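Grulletti Live at Nekbridge – Double LP

Grulletti's first live record, taped over two nights in the old swimming hall at Nekbridge and pressed in a single run of 1,000 copies. The band plays eleven songs, four of them not on any studio album. Released on Gornach.

The recording was made with two room microphones and a feed from the desk. Precious Belmonte mixed it and kept the crowd fairly high, so you will hear talking during the quiet parts of side B and a long stretch of clapping before "Lahlou." There are no overdubs.

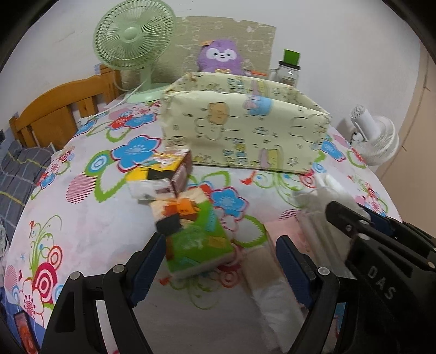 Format: two 12-inch records, black vinyl, 33 rpm
Sleeve: gatefold, matte card, with plain white paper inners
Insert: folded sheet with lyrics and a short note by Amado Gatchalian
Download: code included, WAV or MP3

Track list

Side A: Opening, Salt Road, Hand Over Hand
Side B: Second Kitchen, Lahlou
Side C: The Ferry Song, Cold Start, Tin Roof
Side D: Neighbors, Long Way Down, Good Night All

"Good Night All" is the version from the second night. The first night's take runs longer and comes with the download only.

Copies 1 to 500 are numbered by hand on the back of the sleeve. We send those out in order and can't take requests for a particular number. Later copies are the same in every other way.

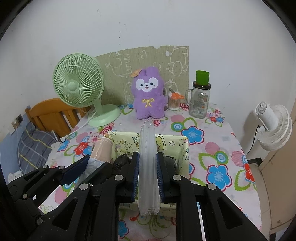 Sides A and C are cut a little quieter than the other two – turn it up if they sound low next to your other records. A few people have asked about a faint hum at the start of side D. It comes from the hall's heating and is on the master tape.

Shipping

Orders leave us within a week. Records are packed outside the sleeve to prevent seam splits, so please slide them back in when they arrive. Shipping outside the US can take up to 30 days. If a record comes warped or cracked, write to us with your order number and we will replace it while we still have stock.

Shops can order in boxes of 20. Use the wholesale form and tell us whether you want numbered copies.

A CD edition is planned for October. It will have the same track list on one disc, without the insert.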